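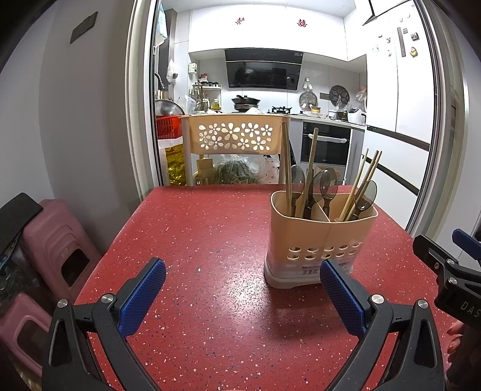

Shanti Sachdeva wrote under my last review that she'd stop reading if I did one more robot vacuum. Floors are solved, she said, or solved enough, and when is one of these things going to put the spoons away.

OK Shanti. Spoons.

## Cluvix home arm, with hand gripper and the Malelgate app

Short version for people with their coats on: no, it can't do your chores yet. It can do one part of one chore, slowly, if you set the table up for it. I still like it more than I expected to. Don't buy it for the housework.

Longer version.

It's one arm that clamps to a table, plus a hand gripper you hold yourself. You do the chore with the hand gripper, the app records how you did it, the arm has a go. Price when I ordered in February was almost $2000 with shipping. Plus a second clamp, sold separately. Annoying.

My test chore was utensils. Plain two-compartment plastic holder, holes along the bottom half, barcode label still on it. Chopsticks in a bundle, a long wooden spatula, four of those smoky gray see-through ladles and spoons. Nothing picked to be mean. It's what goes in a holder in a kitchen where people cook. Job: take out, put back. Then later, put away from the rack. Never really got to the rack. More below.

### Setup

One evening. Clamp good, cable too short, app wants an update before it will say hello, then another update. The calibration step has you wave at the arm with the gripper from both sides of the table and mine failed till I turned a lamp on. The manual says "adequate light" and leaves it there. Put a lamp on. Saved you an hour.

Noise is fine. Lower than the range hood. Phone-call quiet once it's moving, a bit of a whine when it holds something out at full reach.

### The hand gripper

Best part of the kit, and I didn't think I'd be typing that. Two jaws, blue pads with a fine diamond pattern, you squeeze and they close. Pads are grippy. Picking up a single chopstick with it took me a few goes and then I could do it without thinking, which tells you the fingers aren't the bottleneck here.

Worth saying slowly, becuase people ask me about "robot hands" every time. With a person on the other end, two flat pads can do a lot of kitchen. Ladle by the handle, fine. Spatula, fine. Lid knob, fine. I moved half the counter around with it for fun. Same pads on the arm and suddenly a ladle is an impossible object. So the hand's OK. It's the looking and the deciding.

Gripes:

- Wrist gets tired. There's weight up front.
- Squeeze travel is long, small hands will hate it
- The pads pick up flour. Wipe them or the diamond pattern clogs.
- No hook or loop on it anywhere. Where am I supposed to hang this?

### Teaching it

Malelgate wants lots of repeats. Same chore over and over, holder in slightly different spots, you at slightly different angles. It nags if you do it too neatly. I found this sort of restful for two evenings and then very much not. Total was six evenings before it would let the arm try the full job.

What it doesn't tell you is how much of chore skill is in the bits you don't notice. I bump a spoon against the rim and let it slide in. I shove the chopsticks over with the back of whatever I'm holding. Watching the recordings back I'm a slob, and the slobbiness works. The arm copied the shove once, perfectly, with nothing there to shove.

Also: it learned my table. Red top with speckles all over. Moved the clamp to a plain pale desk and it got noticeably dumber, reaching short. Support told me to record more on the new surface. Sure. Every surface in the house then?

### The spoon numbers

Since Shanti will ask. 40 tries at one thing only, ladle off the table and bowl-up into the holder, same as I'd been doing it. Got 11.

Of the misses, most were the same miss. Sees through the gray plastic. Goes for where the handle would be if it was a bit to the left, closes on air, lifts the air very carefully, places the air in the holder. Reports done. Green check in the app!

The green check is my biggest complaint in this whole review. I can live with a machine that drops a spoon. A machine that tells me it's finished and hasn't, I have to go check, and if I have to go check I might as well have put the spoon in. A dishwasher doesn't do this to me.

Wooden spatula, much better. Didn't keep a tally, I'd call it most of the time. Solid color, sort of flat, sticks out a long way. Chopsticks as a bundle, OK if I'd squared them up first. Loose chopsticks, forget it. It picks up two and is then holding an X.

Speed. I can refill that holder in the time it takes to say this sentence. The arm takes long enough that I made tea, came back, and watched the end.

### What about the actual kitchen

Here's where I get grumpy about the ads. Ads show a bare white counter with one mug on it. Now go stand in a real doorway and look at a real kitchen. Wok with its lid on. Spice jars and bottles in a rack, with labels facing wherever. Bag of greens on a shelf next to a little cardboard box, plastic bag hanging by the faucet, big pot lid standing around being a big pot lid. Round cutting board up on the wall. That's an ordinary clean kitchen, somebody keeps it nice, and I'd bet on the Cluvix for maybe the rice cooker lid and that's it. And the arm is on a clamp! It can't even go in there. Somebody has to carry the chore out to it.

Bags are the killer by the way. Any bag. It treats a plastic bag as a wall or as nothing.

### Shop floor

Took it to Upadhyay for an afternoon, the packing shop, they let me use the end of a bench. Different animal. Same part, same bin, same light all day, and nobody minds that it's slow as long as it keeps going. Put caps in trays for an afternoon and I mostly read my phone. It jammed when a tray came in upside down and stopped politely. The foreman liked the stopping. Didn't like the price, and said a chute and a bit of bent sheet metal would do the same job, and he's right, he had one on the next bench.

So if the question is shop floor or home, shop floor, easily. But shops had automation long before this. The thing you'd pay for is being able to change the job by showing it, and for a small place that changes jobs every week I can see it. Home is a job that changes every minute. Different league.

### Against the Kiltomon

Had the Kiltomon on loan last year so I have to compare. Kiltomon is faster and stronger and you program it by dragging boxes around a screen, which I hated. No hand gripper. For a chore with fixed positions the Kiltomon wins, full stop. For anything that moves, the Cluvix at least has a chance, and teaching with your own hand is so much nicer that I'd take the worse arm. Kiltomon's app does say "not sure" when it isn't sure. Cluvix please steal this.

### Odds and ends

- Table clamp leaves a mark on soft tops. Put cardboard under.
- Recordings eat storage. Clear them out or pay for the bigger plan, guess which one the app suggests
- Your kitchen is in the recordings. Whatever's on the fridge too. You can turn uploads off but it's three menus down, and it should be on the first screen.
- Pinch safety good. I stuck my hand in on purpose, it backed off each time.
- Replacement pads: easy to order, held on by screws, no fuss.
- Don't leave it running around a stove. Manual says so as well, and so do I, in case you skip manuals like I do.

### Who's it for

People who like teaching a thing. Small shops with fiddly light work and a bench to spare. A school club would get a lot out of it, I think, and they'd be better at the recording than me — patience of saints, some of those kids.

Not for: anyone tired at 9 pm looking at a full rack. If you need help physically, with reach or grip, I'd want to say wait too. The green check thing matters more for you than for me.

I'm keeping mine for now. They've promised an update for clear plastics and if it lands I'll rerun the ladles, same holder, same table, and put the new number at the top of this page. Wooden utensils only til then.

Shanti, the spoons are away. I did it.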